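# 第3章　分けるということ――分類のはじめの一歩

みなさんの家の台所に、引き出しはいくつあるでしょうか。そのうちのひとつは、きっと「何でも引き出し」になっているはずです。輪ゴム、使いかけのろうそく、どこの鍵だかわからない鍵、去年の旅行でもらった割り箸。わが家にも立派なのがありまして、開けるたびに家族から小言を言われるのですが、私はこの引き出しがどうにも好きで、この章を書くあいだも何度となく開けては眺めておりました。

さて、本章の主題は「分類」です。第1章で観察を、第2章で記録を学んだみなさんは、もう手元にかなりの量の記録を持っていることでしょう。ノートの余白まで書き込みでいっぱいになって、どこに何を書いたのかわからなくなってきた、という人もいるかもしれません。それはとてもよい兆候です。分類の必要は、たいていそういう困りごとの中から生まれてくるものですから。

## 3.1　切手帳とボタンの箱

少し昔話におつきあいください。私が大学院で博物館資料の整理を学んでいたころ、指導にあたってくださったのがヴラスチミル・クビーチェク先生でした。背の高い、声の静かな方で、最初の授業で学生たちの前に大きな菓子箱をどんと置き、中身を机いっぱいに広げられたのです。ボタンでした。先生のご親族が仕立屋を営んでいたそうで、その店じまいのときに引き取ったものだということでした。数は300個。これを分けてごらんなさい、とだけおっしゃって、先生は窓際の椅子に座り、お茶を飲みはじめました。

私たちは張り切りました。ある組は色で分け、ある組は穴の数で分けました。私の組は大きさで分けることにしたのですが、これがなかなかの難物で、小さいものと大きいものはすぐに決まっても、中くらいのボタンをどちらへやるかで言い争いになりました。隣の組は隣の組で、青緑のボタンを青の山に入れるか緑の山に入れるかで、やはりもめています。

一時間ほどして、先生が立ち上がり、それぞれの机を回られました。そして、どの組にも同じことを尋ねたのです。「それで、この分け方は何に使うのですか」

答えられた組はひとつもありませんでした。私たちは分けることに夢中で、分けたあとのことを考えていなかったのです。仕立屋の店先なら、客の上着に合うものをすぐに取り出せる分け方がよいでしょう。製造の歴史を調べたい研究者なら、素材や裏側の作りで分けてほしいはずです。子どもに数を教えるためなら、穴の数で分けるのがいちばん楽しいかもしれません（私も一度、甥っ子と試してみましたが、大いに盛り上がりました！）。

この日の経験から、本章の最初の約束ごとを取り出しておきましょう。

> **約束1**　分類を始める前に、その分類を使う人と、使う場面を書き出しておく。

ノートの一行目に書くだけでかまいません。けれども、この一行があるかないかで、あとの作業の進み方がずいぶん違ってきます。

## 3.2　仮の置き場をつくる

目的が決まったら、いよいよ手を動かします。初めて分類に取り組む人は、頭の中で完璧な枠組みをこしらえてから始めようとしがちです。その気持ちはよくわかるのですが、私はまず器を用意することをおすすめしています。箱でも、皿でも、床に広げた新聞紙でもよろしい。ものを実際に動かし、置いてみて、またよそへ移す。そのくり返しの中で、最初は気づかなかった似かたや違いが目に入ってきます。

器は浅いほうが向いています。深い箱に入れると、底のほうにあるものが見えなくなり、見えないものは忘れられてしまうからです。ふちが少し立ち上がった平たいトレーは、小物がこぼれ落ちにくく、全体もひと目で見渡せるので、部品でも標本でも重宝します。トレーとトレーのあいだに何も置かない場所を残しておくと、迷ったものをちょっと出して眺めることができて、これもなかなか便利なものです。

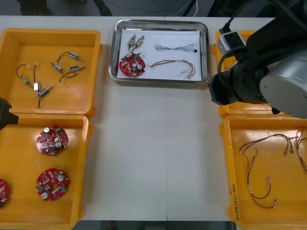
*この章を読む時間の目安：8分（課題を除く）*

器に名札を付けるのは、少し待ってください。名札というのは不思議なもので、いったん「青」と書いてしまうと、青いかどうか以外のことが急に見えにくくなります。はじめのうちは「甲」「乙」のような意味のない記号にしておくか、何も書かずにおくのがよいでしょう。名前は、中身がおおよそ落ち着いてから考えれば十分に間に合います。

もうひとつ、「保留」の器をひとつ設けてください。どこにも入らないもの、どちらにも入りそうなものは、遠慮なくそこへ入れます。保留が多くなってくると、なんだか宿題をためたような気分になるものですが、気にすることはありません。保留の器は、いまの分け方のどこに無理があるかを教えてくれる、たいへん親切な相談相手なのです。中身が増えてきたら、手を止めてじっくり眺め、どうしてここに集まったのかを考えてみてください。

## 3.3　ある倉庫の話

もう少し大がかりな例も見ておきましょう。プシェミスル・シュテファネツさんは、ムンテアヌという古い金物問屋で長く在庫の整理を任されてきた方です。店が帳簿を新しくすることになり、棚の品をすべて数え直したところ、2,574点の品目が見つかりました。ところが帳簿のほうには、1,188点しか載っていません。

はじめは誰もが、書き漏らしだろうと考えたそうです。シュテファネツさんも何晩か帳簿とにらめっこをされたとか。けれども調べていくうちに、事情はもう少し込み入っていることがわかってきました。帳簿では「蝶番・小」とひとまとめにしてあるものが、棚では左用と右用、さらに仕上げの違いごとに別々の箱に入っていたのです。帳簿をつける人は仕入れの値段で分け、棚に並べる人は客の注文の仕方で分けていました。どちらもそれぞれの仕事にはよく合っていて、長いあいだ、それで店は回っていたわけです。

このように、分類の細かさのことを**粒度**といいます。粒度の粗い分類は、全体をつかむのに向いています。粒度の細かい分類は、ひとつひとつを取り違えないために役立ちます。同じ品物に対して、粒度の異なるふたつの分類が並んで存在することはごく普通のことで、困るのは、両者の対応がどこにも書かれていない場合です。

シュテファネツさんは結局、どちらの分け方も残し、あいだをつなぐ対応表をこしらえました。表の左に帳簿の名前、右に棚の名前を書いた、ごく素朴なものです。5月に始めた作業は夏をまるまる越してしまったそうですが、その表はいまでも店の奥に掛かっていて、若い店員さんたちが毎日のように見に来ると聞きました。

> **約束2**　別の分け方に出会ったら、捨てる前に対応表をつくってみる。

## 3.4　階層と切り口

粒度の話が出たところで、分類の形についても簡単に触れておきます。詳しくは次節以降で扱いますので、ここでは言葉だけ覚えておいてください。

**階層型の分類**は、大きな組の中に小さな組を入れていくやり方です。生物の分類がよく知られた例で、ネコはネコ科に、ネコ科は食肉目に、という具合に上へ上へとたどることができます。住所もこれに似ています。ひとつのものの居場所がひとつに決まるので、棚に並べるにはとても都合がよいのです。

**切り口型の分類**は、ひとつのものに対して複数の見方を同時に当てはめます。先ほどのボタンでいえば、色、穴の数、大きさ、素材のそれぞれを札に書いておき、必要に応じて組み合わせて探す方法です。図書館学では、この見方のひとつひとつを**ファセット**と呼びます。青くて穴がふたつのボタン、という探し方ができるのですから便利なものですが、実物はやはりどこか一か所に置かなければなりません。札の上の分類と、棚の上の分類は、別に考える必要があるのです。

ふたつの形にはそれぞれ得意な場面がありますし、混ぜて使うこともできます。料理の本を思い浮かべてみてください。本文は前菜、主菜、デザートという階層で並んでいて、巻末には材料から引ける索引がついている。私たちはふだん、そうした混ぜ方にすっかり慣れて暮らしています。

## この章で使う言葉

- **分類**：ものや事柄を、ある目的のもとで組に分けること。また、その結果。
- **粒度**：分類の細かさの度合い。
- **対応表**：異なる分類どうしの関係を書き表したもの。
- **ファセット**：ものを見るときの切り口。色、用途、年代など。

## 読みはじめる前の課題

1. 家の中から「何でも引き出し」にあたる場所をひとつ選び、中身をすべて平らな場所に広げてください。家族と共有している場所なら、ひと声かけてから始めましょう。
2. 約束1にしたがって、誰がどんな場面で使う分類なのかをノートに一行で書きます。
3. 名札のない器を三つと、保留の器をひとつ用意し、中身を分けてください。
4. 保留に入ったものについて、なぜそこに入れたのかを短く書き留めます。
5. できれば同じものを別の人にも分けてもらい、ふたりの結果のあいだに対応表をつくってみてください。

課題のノートは、3.5節で名札の付け方を学ぶときにもう一度使います。広げたものは片づけてしまってかまいませんが、どの器に何が入っていたかは、忘れずに書き残しておいてくださいね。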